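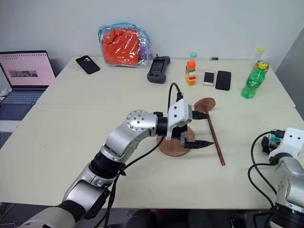 Figure 4.1 A round wooden disc and a wooden paddle with a long thin handle, on a light-colored table.

Chapter 4
Wood in the Kitchen and at the Table

When we speak about the history of eating, we usually speak about food. We speak less often about the objects that carried the food from the fire to the mouth. In many houses these objects were made of wood, and most of them are lost, for wood burns easily and rots in wet ground. A broken clay pot can lie under a field for centuries. A broken spoon went into the stove the same evening.

For this reason the student of wooden kitchenware must work with other sources: lists of goods written after a death, court papers, account books of shops, and the memory of old makers. In the village of Sullthorpe, one such list names 476 objects in a single large farmhouse. The clerk gave a full line to each copper pan, but he put all the wooden pieces together under the words "sundry treen, old." Treen is an old word for small household things made of wood. We will use it often in this chapter.

Two questions will guide us. The first is about the material. Why was one kind of wood chosen for a bowl and another for a handle? Maple and beech have close grain and give almost no taste to food, so they were preferred for spoons and boards. Ash bends without breaking and was kept for handles. Pine was cheap, but its resin could be tasted in the butter, and careful households avoided it.

The second question is about the maker. Barnabás Pintér, who studied the turners of the Jakab valley, showed that only a few of them lived from turning alone. They worked in the fields until November and stood at the lathe in winter. On Friday they carried their goods to the market at Trateo, where a plain plate cost the same as five eggs. Nimal Wickramasinghe has objected that these prices come from one account book only, and that its owner may have been a poor seller. We return to this disagreement in Section 4.3.

Before you read further, please look in your own kitchen for any object of wood. Note the direction of the grain, the places where the surface has become dark, and whether the handle and the head are cut from one piece. Keep your notes, as you will need them for the exercises.

4.1 Choosing the Wood

A turner began his work in the forest, long before he touched a tool of the kitchen trade. He looked first for a straight trunk with few low branches.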